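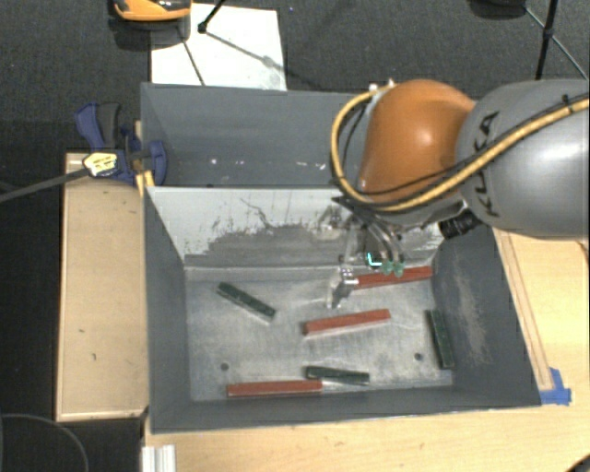 Ticket 1367, Relbridge stockroom
Subject: bars sliding around and getting scuffed in the gray two-part bin
Status: open

Hi all, me again with the bin. I'm the one who keeps complaining that our short bars come out of storage looking worse than they went in, and I finally sat down on Tuesday to write it up properly instead of grumbling at the bench. The side walls in the front compartment slope, so whatever you set near the edge wants to head for the middle, and the metal floor down there is already covered in fine scuffs and cloudy patches. With the bars lying on it, three of them red, there's still plenty of open space for things to shift. It's a big compartment for such a small batch!

What I'm seeing: light scratches along the bars, mostly on one face, and every so often a dinged corner. It's worst on the painted ones (the Stiladero order, naturally, the one customer who checks every single piece under a lamp). The plain ones get marked too, you just have to tilt them to catch it.

What I've tried so far:

First I wiped the floor down with a damp rag and let it dry overnight. A fair bit of grit came up, so I was feeling pretty pleased with myself, but the next batch had the same marks.

Then I cut up an old rubber mat and laid it in the bottom. Better for scratches, much worse for everything else. The edges curled, bars got hung up on the curl, and by 4 in the afternoon the mat had bunched up against one wall. Took it out again.

After that I moved a few bars over to the back compartment to see if it was any kinder to them. Can't say I learned much, that was only one afternoon and I forgot to check them before they went in (sorry).

I also ran a fingertip over the floor looking for a burr. There's one raised spot near a corner that I knocked down with 800 grit paper. I did the batch after that with no new dings, but I'd like to see a few more before I call it.

Reply from stores, 2:23 pm:
Could you try the thin felt liner from Rovatach? We have a roll on the shelf by the door. Glue it flat all the way to the edges so it can't curl like the mat did.

My answer:
Oh, I didn't know we had that, great! I'll cut a piece tonight and leave it under weights until morning. Front compartment only for now, so I can compare. Please don't close this one yet, I'll add a note after the next Stiladero batch has been through.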